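Getting a Hand-Held Gripper Ready for a Day of Table Work

I look after the Hiltero hand grippers in our group, and I love this job! Ten quiet minutes with a screwdriver and a cloth, and the tool feels brand new in your hand. It's the same routine I use before every outing.

Start with the mounts. Go over each screw with the small driver and stop as soon as you feel it seat. The holes are in plastic, so a heavy wrist will strip them – I've ruined a pair that way myself.

Next come the ribbed pads. Brush along the ridges, never across them, then wipe with a barely damp cloth. Press each pad with your thumb. If it shifts in its mount, take it out and seat it again.

Now close the fingers slowly and watch the tips. They should meet evenly. If one arrives early, loosen its mount, nudge it back, and retighten. Open and close it 18 times and check again. 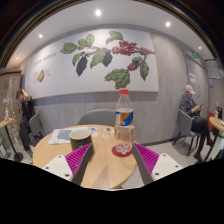
Both fingers angled in over the tabletop, with a magenta pad inside each mount.

Last, look through the camera. You want both fingers and both pads in view, left and right sides matching. If one side has crept out, the camera bracket is twisted, so straighten it before you touch anything else.

I repeat the screw check every 200 grasps and swap the pads when the ridges feel flat. Aoi Takagi keeps our spares in the Karard drawer, along with a log sheet. Write down the pad number and the date you fitted it!

Updated April 3, 2024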